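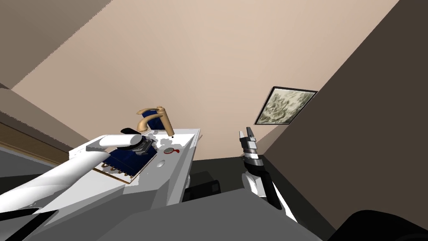
Robotique ménagère

La robotique ménagère désigne l'ensemble des machines auxquelles on demande, avec une constance admirable, de faire le ménage à la place de quelqu'un. Le terme couvre les aspirateurs autonomes, qui existent et se vendent, et les manipulateurs à deux bras, qui existent aussi mais surtout dans des vidéos accélérées. L'article traite des seconds. Pour les premiers, voir Aspirateur robot ; pour leurs relations avec les franges de tapis, voir Contentieux.

Définition

Une corvée, au sens des roboticiens, est une tâche qu'un adulte accomplit en pensant à autre chose. Plier une serviette, essuyer un plan de toilette, remettre un bouchon à sa place. La difficulté tient au « en pensant à autre chose » : la machine, elle, doit y consacrer la totalité de ses moyens de calcul, et une bonne part de ceux du laboratoire.

On distingue d'ordinaire les corvées rigides (vaisselle, boîtes, outils), les corvées souples (linge, éponges, sacs) et les corvées mouillées, catégorie que la plupart des publications renvoient aux travaux futurs.

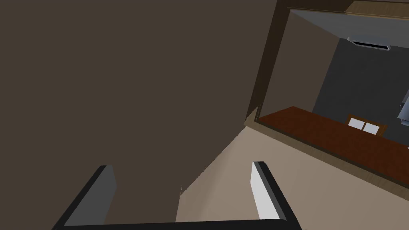

Le passage d'une pièce à l'autre constitue un problème à part. Un bras qui saisit correctement un objet devant un meuble peut échouer devant le même meuble abordé de biais, ou de trop près. Dans les premiers essais du projet Zondby, le robot simulé perdait le plus clair de son temps à s'orienter, et la corvée proprement dite n'occupait que 10 % de la durée enregistrée. Le rapport qualifie ce chiffre d'encourageant.

Historique

Les ateliers ont précédé les salles de bains. Chez Nazarenko, fabricant de quincaillerie, un poste de tri automatisé a été confié à deux bras dès la première année du programme, avec un opérateur pour surveiller. L'année suivante il y avait deux opérateurs. Le poste fonctionne toujours et l'entreprise le fait visiter.

Le domicile s'est révélé moins docile. Un atelier se range une fois pour toutes en fonction du robot ; une famille s'y refuse, en général dès le petit déjeuner. D'où le recours à la simulation, où les meubles ne protestent pas et où l'on peut recommencer la même chute de savon jusqu'à épuisement du budget.
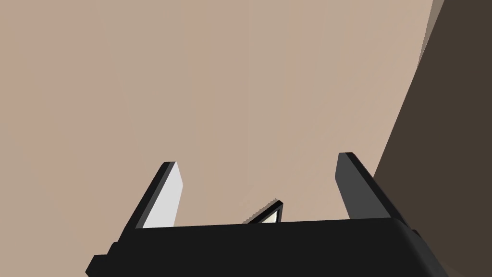
Temps de lecture : 3 min

La préhension

La pince à deux doigts parallèles demeure l'outil dominant. Elle est robuste et bon marché, et elle ressemble à une main autant qu'une fourchette à un repas. Le banc d'essai Skarkov, qui comprend 32 tâches domestiques, l'impose à tous les participants afin que les échecs soient comparables. À l'édition de septembre, la meilleure équipe en a réussi 20, dont « ouvrir un tiroir » et « ouvrir un autre tiroir ».

Houda Ait Ali, qui a dirigé les essais de Gomel, soutient que la pince est accusée à tort et que le défaut est dans la perception : un objet mince posé à plat se confond avec ce qui le porte. Ses détracteurs répondent qu'ils aimeraient la voir ramasser une pièce de monnaie avec des moufles.

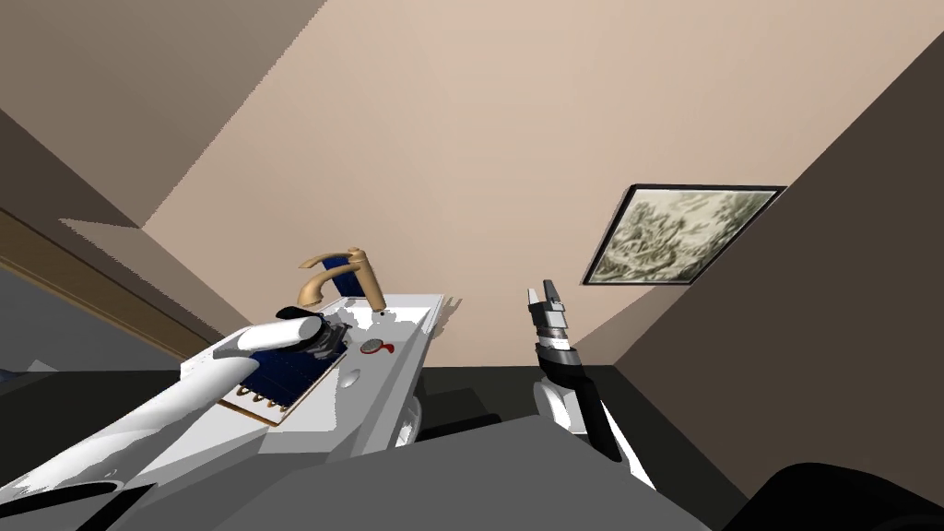 La salle de bains est devenue un terrain d'épreuve classique, un peu par défaut, la cuisine étant jugée trop ambitieuse. Les surfaces y sont claires et les reflets nombreux. Les objets y sont petits, plats, et rarement posés là où le manuel le prévoit. Un tapis bleu étendu de travers sur le plan blanc, à portée d'un robinet doré, suffit à réunir les difficultés : il faut passer la pince au-dessus du tissu ou de ce qui en tient lieu, ménager le robinet et savoir ce que fait l'autre bras, dont les doigts peuvent fort bien rester pointés en l'air pendant ce temps. Un humain tire sur un coin et s'en va.

État actuel

À la question de savoir si les machines peuvent faire les corvées, la littérature répond oui, sous réserve. Les réserves occupent nearly toujours l'annexe. L'équipe de Gomel a publié le 4 février une mise à jour de ses résultats : 30 minutes pour remettre en ordre un plan de toilette, intervention humaine non comprise. La durée de cette dernière n'est pas précisée.

Voir aussi

Lave-vaisselle
Pince parallèle
Partage des tâches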